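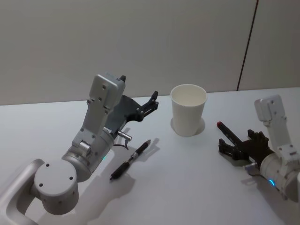
The pen question for the writing tables at Bronby is mostly a question of what holds the pens, so I'll start there. We have been through wire mesh holders, a ceramic mug and two of the divided plastic trays, and I would go back to plain white paper cups, one per table, like the one standing on the white tabletop in the photo. The black pen with the narrow silver band lying on the table is the style I would keep buying. It shows up well on white, and people notice it before they pick up their papers and leave.

On Sat 24 October 2026 a list member wrote:

> The Zomer room is short of pens again. I put out a full box
> before the December sign-ups were announced and there are
> maybe a handful left, most of them without ink. Can we please
> decide on one kind of pen and one kind of holder and stop
> mixing? Also, I don't see why we need paper cups when they
> tip over as soon as anyone reaches across. The mesh ones at
> least stay put.

Taking these in order.

Tipping. An empty paper cup tips if you load it with tall pens, yes. Put a layer of dry rice or small gravel in the bottom, a finger deep, and drop a disk of cardboard on top so the tips don't get clogged. I did this with the cups on the long table last winter and they stayed upright. Don't put more than six pens in one cup. If a table needs more than that, it needs a second cup at the other end.

Mesh holders. My objection is the bottom. Pens without caps leak through onto the tabletop, and on a white surface that means scrubbing. We have two tables with blue rings that have never fully come out. A paper cup catches the ink and goes in the trash.

Pens. We bought 184 of the Braltine black ones in the last order, order number 3262 if anyone wants to look it up in the binder. I would like the next order to be the same pen in the same color. The clear plastic ones somebody brought in from home are fine to use up, but please put them in the back room so we don't end up with three kinds on one table. The Karaca gel pens smear on our forms. There is still most of a box in the cabinet and they can go to the poster table, where the paper is heavier.

Dead pens. Please don't put them back in the cup. I know it is a habit. Try each one on scrap when you set up, and if it skips after a few loops, throw it out. Loose caps can go in the envelope taped inside the cabinet door.

Setting out. Cup toward the back of the table, where sleeves don't catch it, and one pen lying loose near the front with the tip pointing away from the chair. People will use the loose one first and most of them put it back down in the same place. This works better than a sign. We had a sign.

What I still don't know is whether the Zomer room has its own supply shelf or draws from the main cabinet. If it draws from the main cabinet, somebody needs to write down what goes over there, even on the back of an envelope, so the next order is the right size. If it has its own shelf, please reply to the list with what is on it, including cups. The sleeve of white cups by the sink is for drinks and should stay there.

I can place the order once I have that.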